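Ticket 1762: socket pose offset drifts mid approach, CPU insert aborts on the last few mm
Project: Erkden / board service cell
Component: perception (socket_pose), insert planner
Opened by: Krystyna Duda
Assigned: Quang Quan
Priority: high
Status: resolved, follow-up open

Opened September 29, 2025

Insert skill aborts with POSE_JUMP before contact. Started after we merged the new tracker from the Skasen branch. Old tracker on same board, same chip, no aborts. Wrist camera views, Dell board, chip in the fingers:

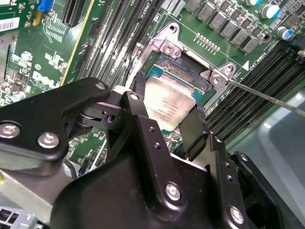
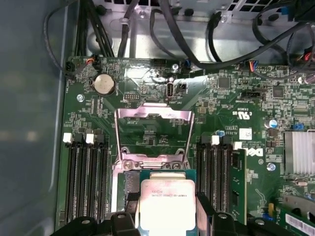
What I see in the log:

[insert] state=APPROACH track=ok conf=0.94
[insert] state=APPROACH track=ok conf=0.91
[track] reinit: template lost, searching
[track] reinit: found, conf=0.88
[insert] pose delta 3.8 mm > limit 1.5 mm
[insert] ABORT POSE_JUMP, retreat

So the tracker drops the socket, finds "a socket" again, and the new one is almost 4 mm off. Planner does the right thing and bails. Good. But it means we never get to compliance mode and the whole skill is useless right now.

Config is stock except search_window which I bumped to 1.4 and then put back. No change either way.

Already tried:
- recalibrated hand-eye, residual fine
- restarted the tracker node (twice)
- lower approach speed. Aborts later but still aborts
- exposure locked. Slightly better? not convinced

Need this before the Goh demo build gets frozen. Please look today if you can.

Krystyna

---

Quang Quan wrote:

Looking. Can you send the bag, not just the text log? Need raw images plus tf. Also which commit, the merge or the one after, there was a hotfix on top.

First guess is occlusion. Chip and fingers cover more and more of the template as you get close and the new tracker scores on the whole patch. Old one masked the gripper out. I'd bet the mask didn't survive the merge.

---

Krystyna Duda wrote:

Bag 357 is up on the share, usual folder. Commit is the merge, no hotfix. Didn't know there was a hotfix??

Mask file is there on disk, I checked. Same path as before.

---

Quang Quan wrote:

Hotfix is unrelated (it's a logging thing), ignore.

Mask is on disk but not loaded. Look at startup:

[track] mask: none
[track] features: 1741

1741 features with no mask. That's a pile of them on the fingers. They move with the camera so they look super stable, and the tracker loves them. Then you get near the socket, real features get covered, the fingers win, and you get a reinit.

Param got renamed. Used to be gripper_mask, new code wants mask_path. No warning on unknown params because somebody (me) turned strict mode off when we were moving to the Imix launch files. Sorry.

Try:

mask_path: config/masks/gripper_closed.png
strict_params: true

and leave the speed where it was originally.

---

Krystyna Duda wrote:

With strict on it won't start at all lol

[param] unknown key: gripper_mask
[param] unknown key: reinit_thr
[param] strict=true, exiting

Removed gripper_mask. What is reinit_thr now?

---

Quang Quan wrote:

min_conf_reinit. Set 0.85 for now. Default is 0.6 which is way too generous, it'll take any rectangle with a shiny edge.

---

Krystyna Duda wrote:

OK starts clean. Mask loaded. Replayed bag 357 offline, no reinit the whole approach. conf dips to 0.79 at the end but it holds on.

Live: first run good, second run good, third one aborted. Different error tho:

[insert] state=ALIGN
[plan] yaw error 2.1 deg > limit 0.5, no correction path
[insert] ABORT ALIGN_FAIL

Is that the same bug or a new ticket?

---

Quang Quan wrote:

Same family, keep it here. The mask is for the closed gripper with nothing in it. With a chip held, the fingers sit wider, so the inner edge of each finger sticks out past the mask. Plus the chip itself isn't masked. The chip has nice straight edges and print on it so of course it gets features.

Two things:
1. use gripper_holding.png, pushed to the branch just now. Fingers at holding width plus a box over the chip, dilated a bit
2. turn on mask_from_state so it swaps when the grasp flag flips

Watch out, mask_from_state reads the grasp flag from the skill server. If you run the tracker standalone it stays on the closed one forever and says nothing. I'll add a log line.

"no correction path" is also a bit of a lie. The planner only gets a tiny yaw budget in ALIGN. Don't raise it, just fix the pose.

---

Krystyna Duda wrote:

Pulled, set both. Also wiped the old yaml so nobody picks it up by accident.

Ran a batch, dry alignment only, stop above the socket and no insert. 100 approaches. Zero POSE_JUMP, one ALIGN_FAIL. Startup feature count is a lot lower now, as it should be.

The one fail: grasp flag came in late, tracker was on the closed mask for the first part of the approach. You can see it swap in the log and yaw snaps over right after. Timing thing in the skill server I think, not yours.

Fine with me to close the main issue. Not doing full inserts with force until the flag thing is sorted, don't want to bend pins over a race condition.

---

Quang Quan wrote:

Agree. Split the late flag into its own ticket, linked. Short version: hold APPROACH until the tracker acks the mask swap, time out after half a second.

To do on my side:
- strict_params true by default, all launch files
- rename note in the changelog, with old and new keys
- regression replay of bag 357 in CI, fail on any reinit
- warn if mask is none and a gripper is configured

The Skasen branch gets the same changes when I rebase, so don't copy yaml from there until then.

---

Krystyna Duda wrote:

Thx. Goh build is tagged with the dry alignment version for now, insert disabled in the config. Will flip it back once the ack is in.

Status changed: open -> resolved
Linked: grasp flag late on skill server (open)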